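About Vembridge

Vembridge helps manufacturers and technical colleges plan, budget for and buy robot equipment. We don't sell robots. We don't take commission from firms that do. Clients pay us a fixed fee for a written plan, and most of them keep us on until the equipment is installed and accepted.

The company was set up by Salvador Ramalho after a long spell as a production engineer, during which he signed for several cells that were too large, too fast or too awkward for the parts they had to handle. He still reads every plan before it goes out. There are 18 of us, split between the office and the test workshop on the floor below.

What we do

Most enquiries reach us at one of two points. Either a firm has a job it would like to automate and no idea of the cost, or it has three quotations on the desk that can't be compared. The work is much the same in both cases, although the second tends to start with a difficult phone call to a supplier.

We begin on site. An engineer spends up to 4 days watching the job as it is done by hand, timing it, measuring the parts and talking to the people on each shift. We ask for rejected parts as well as good ones. Parts drawings are useful, but we have learned to measure for ourselves, particularly where a casting or a moulding has been through several revisions.

The site notes become a requirement. This is a plain document, usually under twenty pages, which states what has to be picked up, where it comes from, where it has to go, how accurately, how often, and what happens when it goes wrong. It names no make of robot. Suppliers are asked to quote against it line by line, in a table we provide, so that guarding in one quotation is guarding in the next.

Then comes the budget. We set it out over the working life of the equipment, with the purchase price as one row among many.

How we build a budget

The arm itself is the figure people bring to the first meeting, and it is seldom the largest. A typical Vembridge budget has these headings:

Arm and controller
Grippers, fingers and tool changers
Fixtures, trays and part presentation
Guarding and risk assessment
Cameras and other sensors
Electrical supply, air and floor work
Integration and programming
Training, including cover for the people being trained
Spares held on site
Service contract and software licences
Lost production during installation
Contingency
Removal or resale

Part presentation is the heading most often left blank in the plans we are asked to check. If components arrive jumbled in a bin, somebody has to pay for sorting them, whether through a camera system, a feeder or a person with a tray. We price all three where all three are possible.

Licences need care. Some controllers come with the full software and some charge each year for functions a buyer would assume were included. We ask suppliers to state the yearly cost in writing for the whole planning period. A supplier who can't do so gets an estimate from us, on the high side, and is told what it is.

We keep contingency as a separate row and refuse to spread it through the others. It is easier to defend to a finance director that way, and easier to hand back.

Planning for colleges and training centres

A third of our clients teach. Their needs differ from a factory's in several ways that affect the budget. Equipment in a teaching workshop is used by many hands, for short sessions, with long idle periods in the summer. It gets knocked. Fingers and pads wear out or disappear into drawers. Funding often arrives as capital that must be spent by a fixed date, with nothing set aside to run what it buys.

For these clients we write a running-cost plan before the purchase plan. Where the yearly running cost can't be found, we recommend buying fewer stations. We have advised one college to buy 2 where it had money for many more, and the ones it bought are in use every week of term.

We also ask for matching equipment wherever the teaching allows it. One type of arm, one type of gripper and one spares cupboard cost less to look after than a varied collection, even if a varied collection looks better on an open day.

The test workshop

Paper comparison has limits. Since the move to our present building we have run our own bench trials for any job where the handling is in doubt — close-fitting parts, slippery finishes, anything that has to go over a pin or into a bore. Clients send us parts and we try them with the class of equipment they are thinking of buying.

The workshop has been arranged so that a bench can be changed over in a morning. Fixtures are stored by client and labelled with the job number. Most trials run for a week or less, and the client is welcome to come and watch any of it. We encourage the operators to come, since they spot bad handling sooner than we do.

A trial report gives the number of attempts, the number completed without help, the cycle time for each, and a short account of every failure. Failures are sorted by cause: part out of place, part out of tolerance, poor grip, poor path, or unknown. We leave the unknowns in. A report with none in it has usually been tidied.

Our standard assembly exercise is a set of collars and posts. The collars have to be lifted from the bench and lowered over upright posts on a metal block, which is a fair stand-in for a good deal of bearing, bush and spacer work. It shows up weak points in grip and alignment early, before anyone has paid for a custom fixture. 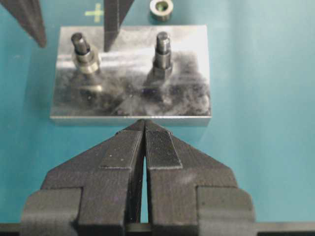

Finger shape matters a great deal in this kind of job. A broad finger holds well and blocks the approach to a neighbouring part; a narrow one gets in between but gives less to grip with. We budget for at least two designs of finger on every close-fit job and for the time to try both. Suppliers sometimes offer a single set in the base price. It is worth asking what the second set costs before the order is placed, when the answer tends to be lower.

Polished parts bring a separate cost. Bright metal throws reflections that change with the angle of view, and a camera system that performs well on matt plastic may need different lighting or more set-up time. We put a lighting allowance in the sensor row for such parts and remove it if the trial shows it isn't needed.

How we charge

A written plan is a fixed fee, agreed before the site visit. Bench trials are charged by the day. Support through purchase and acceptance is a monthly fee which stops when the acceptance sheet is signed. We don't charge a percentage of the equipment price, as this would reward us for recommending more of it.

Where our advice is to buy nothing, the fee is the same. Of the last 34 plans we issued, several ended that way, mostly because a better tray or a change to the drawing removed the need.

Who we work with

Our clients are small and medium-sized firms in metalwork, packaging, electrical assembly and food equipment, along with colleges and training centres. Panagiotou came to us with a press-loading job and stayed for the planning of their second building. Itent use us once a year to review their replacement schedule. With Trivow we have an arrangement for custom fixtures: they make them to our drawings and invoice the client directly, so that no margin passes through our hands.

We publish the list of suppliers we have asked to quote in the past year and send it to any client who wants it. Suppliers may ask to be added. They are asked for a service response time, a named contact and a price list for spares, and they stay on the list for as long as those three remain current.

Replacement and end of life

Every plan includes a date at which the equipment should be looked at again. Controllers commonly go out of support before the arm is worn, and spares become harder to find some time before the maker says so. We recommend setting money aside from the first year. Clients on a review agreement receive a revised schedule each October, in time for most budget rounds, showing what is due, what can wait and what the wait is likely to cost.

Second-hand equipment is considered in every plan. For training use it can be sound value if the controller is still supported. For production we ask to see service records, and we price a full inspection into the purchase.

Contacting us

Enquiries should include a short account of the job, the number of parts handled in a shift, the shift pattern and any date by which money has to be spent. Photographs and a sample part help a good deal. Quotations already received can be sent as they are, and will be treated as confidential. An engineer will reply with a proposed fee and the first available site dates. Visits to the test workshop are by appointment, and safety shoes are required on the lower floor.

Page last revised 2018-03-07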